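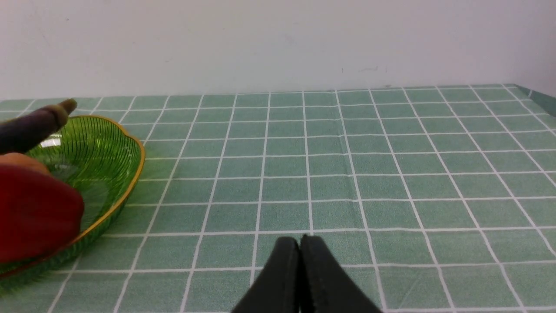 Wrist view, fingers closed, bowl on the left.

Cliron Table Set – README and data card

What this is

A set of 424 tabletop recordings made with one arm, one two-finger gripper and one wrist camera. The task is moving things between a bowl and the table. We release it together with the working rules we recorded under, and the rules are the part we would like people to read. The recordings are ordinary.

Status: version 2. Version 1 has been withdrawn. Please don't mix the two.

Why there are rules in a README

Most good practice documents for robot data that we were handed at Cliron were written by people who wanted to be seen having one. They say "ensure consistent conditions" and leave it there. Consistent to what? Checked by whom, and when? A rule you can't fail is decoration, and we have tried to keep only the ones a recording can fail.

We dropped a lot. The version 1 checklist, which we called Cement because it was supposed to set and stay put, ran to several pages and was ticked from top to bottom on every session, including sessions that plainly broke it. When we went back through version 1 with the files open, 157 recordings didn't match their own ticked sheets. That is a failure of the checklist as much as of the operators.

Rules in force for version 2

R1. Fingers closed and empty at the first frame. If they hold anything, or stand open, the recording is rejected.

R2. The fingers must be visible at the bottom of the wrist view at the first frame. A camera that has slipped on its bracket usually shows up here first.

R3. The first frame may cut through the bowl. It may also cut through whatever is in it. We used to require all objects in full view and got a set in which the arm always started from the same polite distance. Anyone training on that learns our framing habits.

R4. No sorting of the bowl between recordings. Things may lie across the rim, on top of each other or partly hidden. Take the bowl as it is.

R5. The tablecloth stays. The checked pattern is a known problem (see below), but swapping cloths halfway through a set is worse.

R6. Lights on, blinds down, same for every recording. If you can see a hard shadow on the table, stop.

R7. A failed grasp is kept and labeled as failed. Deleting failures was normal practice in version 1 and appears nowhere on the version 1 sheets.

R8. The person who recorded it doesn't review it.

What we are not claiming

We don't claim compliance with any safety standard. The rules above are about data. Guarding, speed limits and stopping the arm are covered by the cell's own risk assessment, and following R1 to R8 does nothing for them. We mention it because version 1 was once quoted in a bid as evidence of "safe operation". It was no such thing.

We don't claim the set is diverse. It is one table against one off-white wall.

Object labels

Labels are by color and shape: "long dark purple", "small round orange", "large red". An earlier pass used food names and the reviewers disagreed more than we liked, mostly over objects hidden by other objects. If you want vegetable names, add them yourself and say that you did.

Known problems

– The green cloth is printed with a grid of white lines. A policy can read its position off the grid and look very good until somebody changes the cloth. We suspect some of our own early results came from this. Test on a plain surface before you believe anything.

– The bowl is green glass with ribs and a gold-colored rim, and the cloth shows faintly through it. Segmentation tools tend to lose its edge. The masks were fixed by hand and are uneven.

– Objects near the camera look large. Don't use apparent size as a stand-in for real size.

– The Kinnunen split (held-out bowl positions) is too easy. Scores on it should not be reported alone. The Stender split, with held-out object pairs, is harder, though still recorded on the same table.

Review

Each recording was checked by 2 people working separately. Where they disagreed, the recording was kept and both verdicts are in the review file. We did not settle disagreements by discussion, having watched how that goes: the more senior person wins and the file looks clean.

Use

Research and teaching. If you report a success rate, report how many attempts it rests on and whether failures were removed first. If you adopt the rules, please publish your rejections along with your accepted recordings. A set with no rejections makes us doubt that anyone looked.

Changes since version 1

Cement checklist retired. R3, R4, R7 and R8 added. Food names removed from labels. Session sheets now filled in after recording, with the file open.

Corrections go through the issue tracker. Please quote the rule number and the recording number.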